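4.2 The bed as a folding surface

Every folding guide we collected for the Pridstead survey assumes a table. The table is waist high, hard, clear of other business and wider than the garment. We asked households where they fold their outerwear, and the table did poorly. Of 364 respondents, most named the bed, and a fair number of those who named the table crossed it out again, presumably after looking at it.

The bed has an obvious advantage in area. A winter jacket with its sleeves out is a large object, larger than people expect when they buy the drawer it is supposed to live in. Figure 4 shows the hooded type that gave our respondents the most to say. It has a hood, a chest pocket, piping on the sleeves and a good deal of bulk, and none of these features was designed with a rectangle in mind.

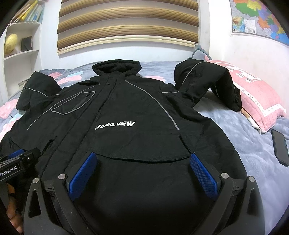

Figure 4. Black hooded winter jacket laid front side up on a flowered duvet, hood toward the head of the bed. One sleeve rests against a pillow.

The bed's disadvantages take longer to list. A duvet gives way under the hand, so that a crease pressed into the jacket is pressed mostly into the duvet. Pillows claim the upper end of the surface and are rarely asked to leave. When a sleeve meets a pillow it climbs it, and the folder must then decide whether the sleeve is part of the fold or part of the bedding. In the written accounts we coded this as "sleeve drift," a term proposed by Laine Kairys during the June coding sessions and adopted over two mild objections, one of them mine.

Hoods form a category of their own. The Drekora method, which many respondents knew and few followed, tucks the hood down inside the collar before the sleeves are touched. The Amaral method folds it forward over the chest at the very end, as one closes an envelope. A third group of respondents described leaving the hood until it became a problem. We report this as a method out of respect for its popularity.

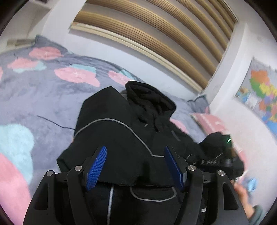

Sleeve order produced less disagreement than we had hoped for, having set aside an entire subsection for it. Respondents fold the sleeve on the side of their stronger hand first, then walk around the bed for the other one or, more often, lean. Leaning shifts the duvet, the duvet shifts the jacket, and the first sleeve comes undone. Several accounts record this sequence in full and then record it again.

Fastenings matter more than the guides allow. A jacket closed down the front behaves as a single panel, while an open one behaves as two panels that have met before and did not get along. The Lultura guide gives closing the front a single line, in smaller type than its advice on lavender sachets.
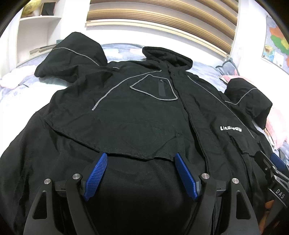

We also asked what counts as finished. The guides define a finished fold by its edges: parallel sides, no cuff showing, hood out of sight. Our respondents defined it by whether the drawer shut. Under the first definition, very few of the 993 folds described in the diaries would pass. Under the second, nearly all of them do, including 8 that the diarist had labeled "rolled up" and 4 labeled "sat on." We kept both definitions in the analysis and report them separately in Section 5, where the distance between them is large enough to need its own axis.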